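Home | Notebook | Parts | Sign-out | Team pages | Archive

Two-arm notebook, September 2024
Entry by Lemlem

Writing this while I still remember it, because the last entry was four lines long and Valdir had to text me to find out what any of them meant. Sorry, Valdir!

So, where we are. The club is signed up for the tabletop handling round in Bornberg in October, and the rules finally came through as a proper document and not a forwarded email. The short version is that both arms have to work over one shared surface, pick up flat soft things, and put them down again inside a square that the judges call out. Folding gets extra points. We have 8 minutes per run, including whatever time we waste arguing with the pendants. Fiona Mackay read the whole thing out loud to us over lunch, with voices, and I'm pretty sure I'm the only one who took notes.

(There are two Fionas. In this notebook Fiona M. is useless as a name because they're both Fiona M., so Mackay is Mackay and Matheson is Matheson. Please stick to that. Somebody wrote "ask Fiona M." next to the wrist calibration last spring and I still don't know who to ask.)

First thing we did was redo the table. The old covering had gone shiny in the middle and it had pencil all over it from the drawing project, so Catriona pulled it off and we put down fresh brown paper. Then tape. The blue tape is much better than the masking tape, which you can't see at all against brown, and I don't know why we put up with it for a whole semester. We snapped the long lines first, far end to near end, then did the cross lines. Mackay held the tape, I held the ruler, Catriona told us we were crooked. We were crooked. We did that one again.

Paper note for next time: pull it tight BEFORE taping the long edge. I did it the other way around and got a bubble right where the far arm likes to work, and a gripper finger will absolutely find a bubble.

Next was the shared zone. Up to now everybody has been running one arm at a time, near arm or far arm, with the other one parked, and it's been fine and also sort of cheating. For Bornberg they both have to reach into the same area. Matheson wrote a little keep-out script that she calls Nudik (she won't say why), and what it does is make one arm wait if the other one is already inside a square. It's simple and I like it a lot. The catch is that it goes by the gripper position only, so it has no idea where the elbows are. We talked about that for ages. Her plan is to give each arm a fat pretend cylinder for the forearm and check those too. My plan was to go slowly and keep a hand near the stop. We're doing both.

Speeds for this week: 50 on the near arm, as in 50 percent of the limit we already set, and the far arm lower than that until Matheson is happy. Please don't change these on the pendant and then forget. If you change them, write it on the whiteboard AND in here.

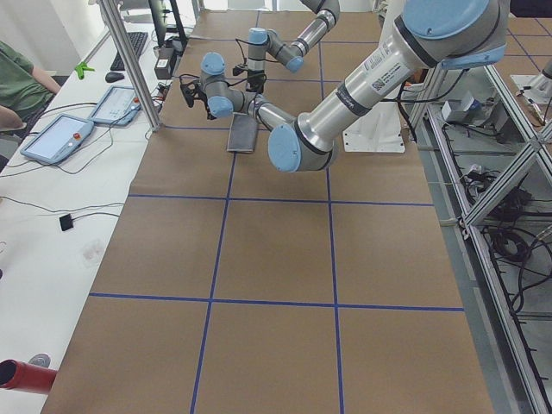

Both arms down in the shared area, gray test piece under the near gripper.

I like how close the grippers get in that one. In my head there was loads of room over there, and then you see both arms reaching for the same patch of table and you understand why Matheson wants her cylinders.

Picking up was the bulk of the session. The gripper is fine on anything with an edge you can get under, and flat things on paper don't give you one. What I tried, in order:

Straight down, close, lift. Slid over the top and came up with nothing. Tried it a bit lower and the fingers scraped the paper, which made a noise I didn't enjoy, so I stopped.

Straight down near a corner, press a little, close slowly. Got it! Then got it again, then missed four times in a row without changing anything. Valdir thinks the fingertips are too smooth and he may be right. He's got some rubber sleeves at home from the Ellis project (the one with the eggs) and he's bringing them in.

Corner approach with the fingers turned so they close along the diagonal. Best so far by a long way. It bunches the corner up into a little ridge and then the fingers have something to hold. The cost is that the piece comes up twisted, so when you put it down it lands crooked, and the rules want it inside the square with no corner on the tape. I think we can fix that by having the second arm catch the opposite corner before we lower it. That's also most of a fold, if you squint.

I saved the diagonal version as its own program on the near pendant. It's called diag_pick_ln. Please copy it before you edit it. I am not accusing anyone. (Catriona.)

Where the squares are: we had a long and slightly heated chat about numbering. Mackay wants to count from the desk side, since that's where you sit. Catriona wants to count from the far end because the robot bases do. I don't care, as long as the whiteboard, the script and the people shouting all agree. We went with Mackay's way, letters going across and numbers going away from you. Matheson has changed it in Nudik. The old programs still use the old numbers and I haven't gone through them, so if you load one, run it high above the table first and see where it thinks it's going.

Cables. The wrist cables are looser than I'd like. They were fine with one arm parked, but now that both arms come in together I keep imagining a loop snagging on the other gripper. Nothing has snagged. I'd still like them tied in closer to the forearm, with enough slack left for the wrist to turn all the way, and I'd like someone with smaller hands than mine to do it.

Pendants: same as ever, check which one you've picked up. They look alike and I have jogged the wrong arm more times than I'm going to write down here. Valdir suggested a strip of colored tape on each one and a matching strip on the pedestal. Yes please. Not blue.

Money, briefly. Skuvent said yes to travel! They're covering up to 2,000 for the whole team, and that gets us there and back and one night, if we share rooms and don't eat anything fancy. They'd like a short write-up afterward for their newsletter. I said Mackay would do it, before asking Mackay. She has since agreed, in a tone.

Still not sorted:

- second arm catching the opposite corner. Needs a wait signal between the two programs, Matheson has an idea
- rubber sleeves, Valdir
- forearm cylinders in the script
- what counts as "folded"? The rules say "in half, edges substantially aligned" and I have emailed them to ask what substantially means
- cable ties, the reusable kind, we're nearly out
- old programs and the old square numbers (me, I guess)

One more thing on the test pieces. We've been practicing with whatever's lying near the table, and the rules say the organizers bring their own, in a thickness they don't give. So I'd like us to practice on a mix: something thin and floppy, something thicker, something with a hem. If you have a dish towel you don't love, bring it. Catriona has already offered a pillowcase with ducks on it and I've said yes on behalf of the team.

Next session I want to start with ten diagonal picks in a row with no changes at all, and write down every one, including the bad ones. After that we can put the sleeves on and do the same ten again. Matheson will be late, so the far arm stays parked until she gets in.

Added later, Valdir's handwriting, typed up by me: "Found the sleeves. Only have three. Will look for the fourth."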